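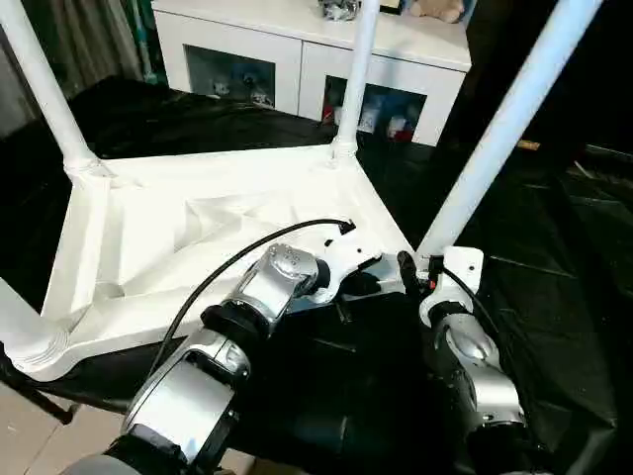
*White frame with base plate and poles*

# About Plavora

Plavora is a family-owned supplier of shelving, display stands and storage fittings for shops, libraries, clinics and schools. The company is based in Herine, where its offices, showroom and main warehouse share one site on Gumede Road.

## Our History

The company was founded by Tươi Đàm, who had managed the stockroom of a department store and wished to offer small retailers the same quality of fittings that large chains were able to order. The first catalog listed 70 items. The current catalog lists 1290, including replacement parts for ranges that are no longer sold as complete units.

In January, Plavora completed the purchase of Lameck, a maker of library shelving with which it had worked for many years. Lameck products continue to be sold under their own name, and existing Lameck warranties remain in force.

## What We Do

Our staff assist customers with planning, ordering, delivery and installation. Floor plans are prepared free of charge for orders of 100 units or more. Smaller orders may be planned with a member of the showroom team by appointment.

Plavora also operates a parts service. Customers who own older shelving may send us the item number printed on the original invoice, and the parts desk will reply within 3 working days. Shelves, brackets, end caps and feet may be ordered singly.

## Our Commitments

Plavora publishes its prices in full, and the same price list applies to every customer. Delivery charges are set by distance and are shown before an order is confirmed.

Fittings returned in sound condition are inspected, cleaned and offered to schools and charities in the Herine area at reduced cost. Requests should be made in writing and should include the dimensions of the room.

## Management

Tươi Đàm continues to serve as managing director. The parts desk, the showroom and the installation department each report to the managing director's office.

## Visiting Us

The showroom is open Monday through Friday. Parking is available at the rear of the building, next to the loading dock. Groups are asked to contact the front office before their visit.

*Page last updated Apr 12, 2026*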